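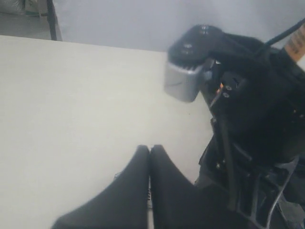
Figure 1. The off-white tabletop and the wall behind it.

Light Tables, Dark Tables: Choosing a Work Surface for the Norgate Workroom

Ona Jankauskaitė and Birutė Grīnberga
Interior Environments, project report
February 2, 2024

Background

Norgate has 3,832 students and one shared workroom in our building, and the tables in it get used for everything. People draw on them, cut card, sort samples, eat lunch, and lay out whole semesters of notes. When the department told us the old dark tables were going to be replaced, we asked if we could make the choice of surface our project. We were thrilled when they said yes. It meant that something we recommended might really end up in the building!

We wanted to know whether an off-white top like the one in Figure 1 would be a better everyday work surface than the dark brown tops we already had. We had strong opinions before we started. Ona was all for light tables, while Birutė thought they would look filthy in a week. It made for some lively lunches.

What we compared

We had two tops to work with, and we gave them short names so we could label our notes. Ivside was the dark brown one, taken from the existing workroom tables. Lūse was off-white and smooth. A third surface, a mid-gray sample board we called Weline, was too small to work at, so we only used it for the cleaning tests.

We kept Ivside and Lūse at the same height and used the same chairs. What we could not keep the same was the daylight, so each person who tried the tables went straight from one to the other, and half of them started with the light one. We wish we had thought of this before our first practice session, which we had to throw out.

Tasks

Each person did the same short set of tasks at both tables. They read a page of small print, picked out black and white buttons from a tray tipped onto the surface, traced a curved line, and trimmed a strip of white paper along a pencil mark. Then they filled in a questionnaire with room at the bottom for comments. We collected 100 of these, and the comments were by far the most fun part to read.

We also did the cleaning tests ourselves, with pencil, ballpoint, coffee, and glue stick. Every mark was left until the next morning and then wiped with a damp cloth, followed by dish soap if the cloth was not enough.

What we found

Dark objects stand out beautifully on an off-white top. You can see the same thing in Figure 1, where black against the light table gives a very sharp contrast. People found the black buttons on Lūse right away, and several said they liked being able to see small things without bending over. On Ivside the black buttons more or less vanished, and one rolled into a table joint and is still there.

White paper was the other way around. On Ivside the edge of a sheet is impossible to miss. On Lūse the trimmed strips blended into the table, and a few people swept up a piece they still needed. We had not expected this to bother anyone, but it came up again and again in the comments. Someone suggested keeping a colored cutting mat at each light table, and we think that is a great idea.

For reading, most people preferred Lūse. They described it as calmer, with less of a jump between the page and what was around it. The exception was the seat facing the window on bright mornings, where several people complained that the light surface was tiring. We moved that table so the window was to one side and had fewer complaints afterward. We can't say how much of that was the move and how much was the weather, which turned gray the same week.

The wall matters too

This part grew out of a passing comment from our instructor, who asked what color the table was "next to." We had been writing about tabletops as if they floated in space. In Figure 1 the wall beyond the table is a pale gray-white, so the far edge of the top is a quiet line between two light tones. It gives the corner an open feeling that we both love. But a person with low vision could find an edge like that hard to pick out, and we heard this directly from one of the students who took part. She told us she finds the end of a table by its color, and sets her cup down accordingly.

We tried running a strip of dark blue tape along the edge of Lūse. It looked a little rough, but she approved of it, and so did people who had never thought about table edges before. A contrasting edge band is now in our recommendations.

Cleaning

Birutė was partly right. Coffee and pencil showed up on Lūse immediately, while on Ivside we sometimes had to hunt for the marks we had made ourselves. Pencil and coffee came off both with the damp cloth. Glue stick needed soap everywhere. Ballpoint left a faint line on Lūse and a shadow on Weline that we never completely removed. Ivside seemed to come clean, although we admit a faint line would be hard to see on it.

Ona's argument is that a table that shows its dirt gets wiped. We would love to test that over a longer period, and we have asked to come back to it in May.

Recommendations

Choose an off-white top for most of the workroom tables, with a darker edge band.
Keep at least one dark table for cutting and trimming white paper.
Place light tables with the window to the side.
Supply cutting mats, cloths, and soap in the room.

Limits of the project

The people who took part were students we could catch between classes, so nearly all of them were young. We had only one example of each full-size table. We also tested in winter, and the morning sun in late spring reaches much farther into the room.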